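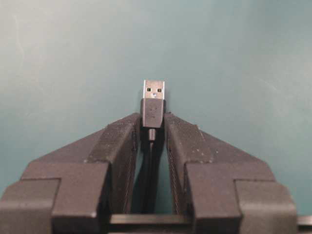 Nullura opened its assembly hall in Banwood to customers and suppliers on 16th January for a demonstration of automated cable handling. The session covered one task, the picking and insertion of USB Type-A plugs, run on a two-finger gripper with ridged pads.

Gerrit Timmermans, who heads the cell's development, told visitors that flexible cables remain harder to automate than rigid parts. The position of the plug can be measured, he said, but the cable behind it pulls in a different direction on each pick. The gripper holds the plug by its molded housing, leaving the metal shell exposed for insertion, and the cable runs down between the fingers. A small camera close to the fingers checks the angle of the shell before the arm moves to the port.

During the demonstration the cell worked through a batch of 936 insertions on test boards supplied by Desmet. Fourteen attempts were rejected by the force check and repeated. In 4 of those the second attempt also failed, and the plug was placed in a reject tray. Timmermans attributed most of the rejects to plugs that had rotated slightly during pickup. The force limit was left unchanged for the whole batch.

Ineke Bakker of Desmet asked whether the pads would need replacement under continuous use. According to Nullura, the current set has completed almost 2,000 cycles, and wear is inspected at the end of each shift. No replacement interval has been set. Pads with a coarser groove pattern were tried last year and withdrawn after they left marks on softer housings.

The control software, Flistutix, was presented by Oratile Jacobs. The version shown handles a single connector type per program, and changing to another type requires a new reference pose and a new force limit. Jacobs said an update allowing mixed batches is being tested and should reach existing users in March.

Visitors were also able to set the force limit themselves at a second station and compare the logged insertion curves. Slides and the test log are available from Nullura on request.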